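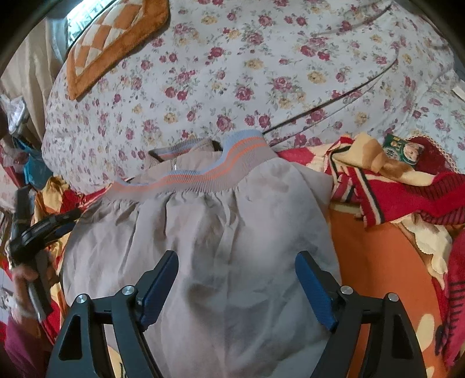
Lerau DC-2 Door Passenger Counter

Transit equipment > On-board systems > Passenger counting

Price: $1198 per door, plus shipping
Sold by: Ugwu Transit Supply
Availability: Built to order
Warranty: 2 years on the sensor head, none on the cable

Overview

The Lerau DC-2 is a passenger counter that mounts over a bus door and counts people getting on and people getting off. Every maker in this line of work says its counter is nearly perfect. We have sold counters long enough to stop repeating that, and we don't repeat it for this one.

What we will say is that the DC-2 counts well on an ordinary city bus with a door wide enough for one person at a time, mounted at the right height, by someone who read the mounting sheet. On a bus with a wide middle door at rush hour, it counts less well. So does everything else we've tried. If your agency needs a number it can defend in front of a budget board, plan on checking the counter against a person with a clipboard on a few trips, at the start and then again each season.

What it does

The sensor head sits on the header panel above the door and looks straight down. It measures height and direction of travel. It does not store pictures of riders, and the data file holds only a time, a door number, a count on and a count off. We get asked about this a lot, and we think riders are right to ask. Get the answer in writing from whoever does your wiring too, as some third-party recorders on the same bus will happily save whatever they're given.

Counting starts when the door signal goes live and stops when it drops. If your door signal is noisy (older air-operated doors are the usual suspects), the counter will open and close its session several times at one stop. The totals for the trip still add up. The stop-by-stop numbers won't mean much.

What the brochure says, and what we think

"Installs in minutes." The bracket does. Running the cable behind the trim to the electronics cabinet takes most of a morning on the first bus and less on the ones after. Budget for the morning.

"Works in all lighting." It works in the dark, which older units didn't. Low sun through an open front door can still cause a missed count now and then. The bundled sun shield helps and looks ugly.

"Tells children from adults." It measures height and guesses. A short adult is a child, a tall twelve-year-old is an adult, and a toddler on somebody's hip is usually nothing at all. Please don't base fare estimates on this feature. You can turn it off in the setup screen, and we ship it turned off.

"Ignores luggage." Rolling suitcases, mostly yes. Strollers, mostly yes. A big bag carried on the shoulder can go either way. For an airport route, ask us for the trial unit first.

"Pays for itself." We have no idea how anyone would prove that. A counter doesn't earn money. It may help you decide which trips to cut or add, and whether that saves anything depends on decisions nobody at this end gets to make.

In the box

Sensor head with 16 feet of cable attached
Header bracket, flat
Sun shield
Mounting screws for sheet metal (fiberglass panels need different ones, not supplied)
Mounting sheet
Height gauge, folding

Not in the box

The recorder. The DC-2 needs something to talk to. It works with the Sitilis data recorder and with most vehicle computers that have a free network port. "Most" is the maker's word. Send us the model of yours before ordering and we'll tell you if we have seen it work. If we haven't seen it, we'll tell you that as well.

The curved bracket. Some low-floor buses have a header panel that slopes toward the door, and the flat bracket will point the sensor at the curb. The curved one is sold separately, and we think it should be included. We've told them.

Software. A basic reader comes free and gives you a spreadsheet. The paid reporting package draws maps and charts and bills by the month. Try the spreadsheet first. Small agencies tell us they end up there anyway.

Specifications

Power: 24 volt vehicle supply
Connection: network cable, locking connector
Mounting: over door, facing down
Stored data if recorder is disconnected: 10 days of normal service
Direction: both, counted separately
Housing: aluminum with plastic lens cover
Finish: black only
Cleaning: dry cloth on the lens cover, no glass cleaner

We left out the accuracy figure on purpose. The maker publishes one, and it comes from a test door in a building, with staff walking through at a steady pace. You can find it on their sheet if you want it. Nobody boards the 5:15 like that.

Compared with the Vokix counter

We stock the Vokix as well, and people want to know which one we'd pick. The Vokix costs less, has a shorter cable, and drops its stored data when the power is cut, so a bus parked with the main switch off overnight can lose the last trips of the day if the upload hasn't finished. The DC-2 keeps them. On the other hand, the Vokix bracket tilts, and you may never need a second one.

In counting, we couldn't find a difference worth the price gap on a front door. On a middle door the DC-2 did better when people got on and off at the same time. It was one garage and one kind of bus, so take that for what it is.

If you run cutaway vans or small shuttles, we'd steer you away from both. A driver with a tally button does fine on a vehicle that size, and the button costs next to nothing.

Before you order

Measure from the step or floor to the header panel with the door open. Use the kneeling height if your buses kneel at every stop. Then check that the door leaf doesn't swing under the sensor, which happens on some inward-folding doors and gives you a ghost passenger each time it closes.

Ask whoever handles ridership reporting what format they need. We've had counters returned that worked perfectly well, from agencies whose reporting rules wanted something the file didn't contain.

Questions we get

Can one head cover two doors?
No. One head, one door. A bus with two doors needs two heads, and if you fit only the front one you will know who got on and have a poor idea of who got off.

Does it tell me how full the bus is?
It subtracts. Small errors pile up through the day, so the load figure drifts unless the system resets to zero at the end of the line. Set up the reset. A live "seats available" sign at the stop is only as good as that number, and we'd think hard before promising it to riders.

Will it work on a ferry gangway or a train platform?
The maker says yes. We have never seen it done and won't sell it for that.

Does it need a subscription?
The counter doesn't. The reporting package does. Quotes that roll the two together make this hard to see, so ask for separate lines.

What goes wrong most often?
The cable, where it passes through the header panel. Fit a rubber grommet. The warranty doesn't cover chafing, and we've lost that argument before.

Trial unit

We lend one DC-2 with a flat bracket to agencies in the lower 48. You pay shipping both ways. Put it on your worst route, at the busiest door you have, and have somebody count by hand beside it. The July slot is usually open, as most agencies are on summer schedules by then.

Returns

Unused units can come back within the month for a refund less shipping. Units that have been drilled or had the connector cut off can't.

Related items

Vokix over-door counter
Sitilis data recorder
Lerau curved header bracket
Rubber grommets, bag
Hand tally counter, dash mount — the cheap one, and still our best seller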